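Abro hilo sobre la plaza grande del campus Tramgate, porque llevo todo el mes dando la lata con ella y ya toca hacerlo en condiciones 🧵

1/ Pasé por allí años enteros camino del autobús sin levantar la vista del móvil. ¡Qué desperdicio! Es una de las explanadas de hormigón más bonitas que conozco, y sí, he dicho bonita y hormigón en la misma frase.

2/ Empiezo por la llegada, que es mi parte favorita. Losas enormes, claras, y al fondo la escalinata ancha y bajita con los tres bloques detrás, los dos de los lados a rayas y el del medio más oscuro. Id a primera hora si podéis. 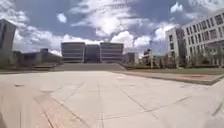 La escalinata y los tres bloques, desde la plaza.

3/ Lo que me vuelve loca es la simetría. Te pones más o menos en el eje y todo encaja: bandas claras, ventanas, bandas claras, ventanas. Y los peldaños tan tendidos que apetece subirlos despacio — yo los subo y los bajo sin ir a ninguna parte, lo confieso.

4/ Mirad también las juntas. En serio, mirad las juntas. Cuando el suelo es tan liso, una línea fina y oscura que se va hacia el fondo hace más por el espacio que cualquier fuente.

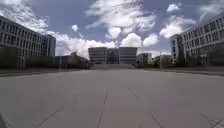

Grupo de Paseos Urbanos — Asociación Cultural Skakano

5/ Y luego está el cielo, que con tanto suelo despejado parece el doble de grande. Azul con nubes blancas, los edificios de oficinas a los lados y esa franja de setos y árboles al pie de los de la izquierda, que suaviza muchísimo el conjunto.

6/ Hay quien me dice que le sobra plaza y le faltan bancos. Lo del banco os lo compro, sobre todo en agosto. Pero llenarla de jardineras me daría una pena tremenda. ¡Dejadla respirar!

7/ Otra cosa que me encanta es que cambia de color cada pocos pasos. Hay losas que tiran a gris frío y otras casi beis, tostaditas. Llevaos a alguien que dibuje, veréis cómo se pelea con los lápices.
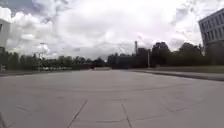 8/ Los bordes también tienen su gracia: un bordillo oscuro, bajito, y pegada a él la hierba, que sube suave hacia los edificios. Entre lo duro y lo verde no hay más que eso, y funciona de maravilla.

9/ Nuestro recorrido dura 90 minutos y sale de la parada de Ospina a las 11. Calzado cómodo y gorra, que sombra hay poca. La plaza nos la dejamos para el final, con un rato libre para que cada cual encuentre su esquina.

10/ Si tenéis fotos antiguas de la explanada, de cuando se inauguró o de cualquier fiesta, mandádmelas por privado, ¡por favor! Me hacen una ilusión enorme y quiero juntarlas para el boletín de diciembre.

Hilos recientes
Los portales de azulejo del barrio de Ospina
Stasbridge, el puente que cruzo dos veces al día
Escaleras exteriores que merecen un rodeo
400 metros de muro y una sola puerta
Setos, parterres y otros verdes de oficina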